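Textile room notebook, Grarnau bedroom set
Nov 6, 2021
Entry by M. Sorensen, read over by C. Pruitt

Carried on from the fitted sheet work. The question is still how much of the wrinkling on the gray sheet comes from the fabric and how much from the way it gets pulled on. Corinne thinks the elastic is overstretched at the head end. I think the sheet is a little large for the mattress. We have not settled it.

Wash: gray sheet and both pillowcases together, Bultari liquid, 30-minute cycle. Spin at 1000 was too hard for the last sheet, which came out with set creases, so I dropped it to 500. Line dried overnight, no iron. Scale reading for the two pillowcases together, dry, was 319 g. Did not weigh the sheet.

Fitting procedure, as used today:
1. Head corners first, far side before near side.
2. Pull toward the foot with both hands flat, then tuck the foot corners.
3. Smooth from the center line outward. No water spray.
4. Leave alone until the record is taken.

Step 1 is the weak one. There is not enough room for a hand between the mattress and the headboard, so the fabric tends to ride up and bunch there. Pulling the bed out would fix it but then the shelf unit has to move too.

Clothes were handled in the same session. Wooden hangers for the yellow shirt and the black jacket. Knit tops go on from the bottom hem up so that the collar is not stretched over the hanger. Check that the shoulder seams sit on the arms of the hanger before it goes on the rail.

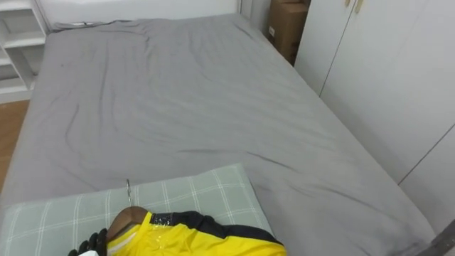
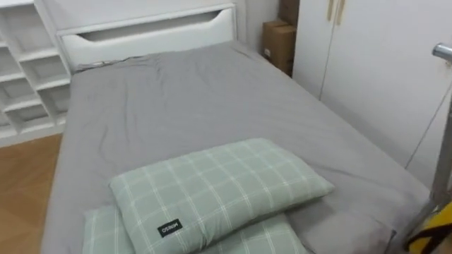
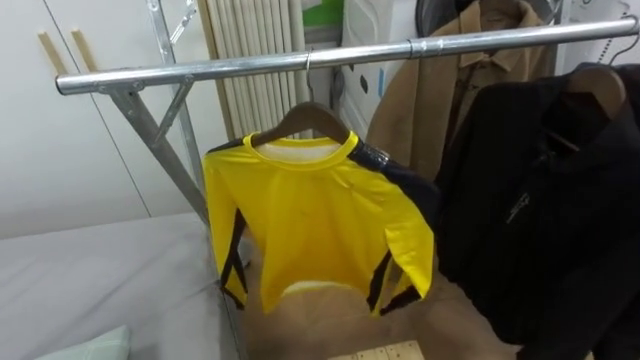
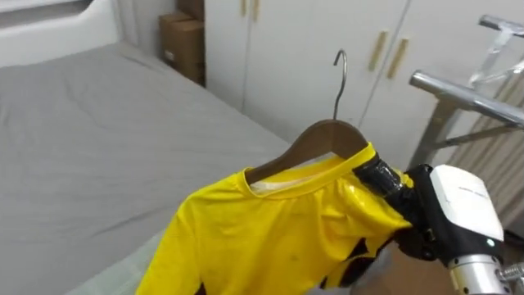
Gray fitted sheet (first, second and fourth); clothing rail with yellow shirt and black jacket (third).

Notes on the sheet. Long diagonal creases in the lower right and a gathered strip at the far left corner, both in the first picture. The second has a smooth middle, with the wrinkles up near the head and along the left edge. I would score the first a 2 and the second a 4 on the Trelar card. Corinne gave them 2 and 3, on the grounds that the head end should count double. The card says nothing about weighting. Leaving both scores in.

The diagonal creases bother me more than the bunching. Bunching at a corner can be tucked out. A diagonal across the lower half usually means one foot corner is seated deeper than the other, and smoothing from the center only moves it along.

Pillows: sage green plaid cases, stacked at the foot during fitting. Next time put them on a chair. Their weight holds the fabric down and could hide slack at the foot end. Slight puckering at the case seams, acceptable. The black tag on the upper one is sewn on, leave it on.

Garments: yellow shirt still gathered at the shoulders in the fourth picture. On the rail the beige coat sits behind the jacket and is too close to it. Dark fleece sheds, so the coat gets a lint roller before it is put away. Swap the wire hanger at the end of the rail for a wooden one if there are any left in the Nghiêm carton.

Open items
- Measure mattress depth at all four corners. (MS)
- Weigh the sheet dry, same scale. (CP)
- Tuck the cable at the headboard down so it does not lie on the sheet.
- Try the 300 g cotton sheet with the same procedure before the December order goes in.
- Ask Trelar whether the card is meant for made beds or for flat samples only.

Corinne, margin: foot corners first is worth one try before we blame the elastic.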